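Section 4. Before You Buy: Planning and Budgeting for a Two-Arm Table

I wrote this section because the rest of the guide assumes the boxes are already on your floor, and I get more email about the shopping than about the wiring. So read this one first, ideally before anybody at your place signs anything!

The pictures are of a mug-handling set-up.

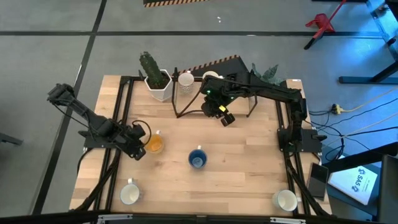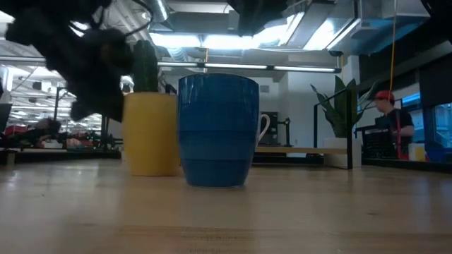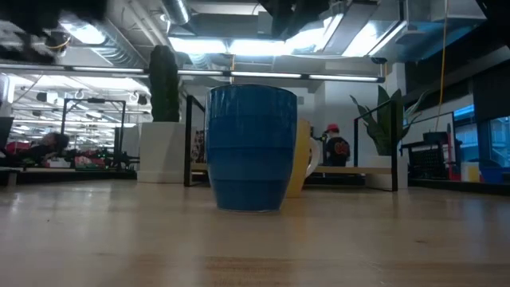
Lucía Bermúdez
Equipment Planning Lead, Tonomia

4.1 Work out the footprint

1. Start with the tabletop, then add the rails, then add the reach. People measure the table and stop there. An arm can swing its elbow well out past the edge (the left one in the overhead view does exactly that), so the floor beside the table is spoken for too.

2. Tape the whole thing out on the floor. Walk past it carrying something wide. If you have to turn sideways, move the tape.

3. Leave a side open for the person resetting the objects. I like the front. Tharun Reddy on our install crew likes the left and we've never settled it.

Note: If you're putting the table in a shared room, talk to whoever works nearest before you pick the spot. Moving a finished rig across the Grodcombe shop took us 6 hours, most of it cables.

4.2 Build the budget in this order

1. Arms and grippers. Get them quoted together, with mounting plates. I once got a lovely price on a pair and then found the plates on a separate sheet with a ten-week wait.

2. Frame and table. Extrusion is easy to underestimate, and the brackets and fasteners add up faster than the rails do. Order the rails cut to length unless you own a good saw and have a free afternoon.

3. Cameras and their mounts. Decide early whether you want a view from overhead, a view from down near the tabletop, or both. The low view is great for seeing how an object sits, but you'll also get the ceiling lights and everyone walking by, so think about what's behind the table.

4. Power and cable. See 4.3, please.

5. Objects. I set aside $200 for these and I've never regretted it. Mugs are a good first buy: cheap, easy to replace, and available in plenty of colors. Get different heights, and get a couple of spares of anything you really care about.

6. Spares. Fingers for the grippers at the very least, and one extra of every cable that moves.

Caution: Don't take the spares money to cover an overrun somewhere else. I did it at Windcombe and we sat for 10 days waiting on one cable (I could have driven to the supplier and back several times).

4.3 Power and cables

1. List everything that plugs in, including the computer, the monitor and the charger somebody will bring from home. Check the total load against the circuit with your electrician.

2. Buy cable longer than the straight-line distance. It has to follow the rail down, reach the floor and still leave slack for the joints to turn.

3. Budget for floor covers anywhere a person will walk. Loose cable by the table is the first thing I look for on a visit.

Caution: Never run a cable through the space an arm moves in, even for a quick test. Cut the power before you reroute anything.

4.4 Getting quotes

1. Ask for 4 dates from each supplier: order, shipping, delivery, and the day someone will pick up the phone to help you install it. The last one tells you a lot.

2. Ask what happens when a joint fails. Who ships it, who pays, and how long are you down? Hường Tạ keeps our repair log and she'll send you the blank form if you ask.

3. If your budget closes in December, get your order in well ahead. Everybody else's closes then too, and the Sotomayor warehouse gets very slow about returning calls.

Note: Starting with one arm is fine if money's tight. Buy the frame sized for two, though, and leave the second mounting spot clear. Swapping the frame later means recalibrating the lot.

When the quotes are in, copy the totals to the planning sheet at the back of the guide and go on to Section 5, Unpacking and Inspection.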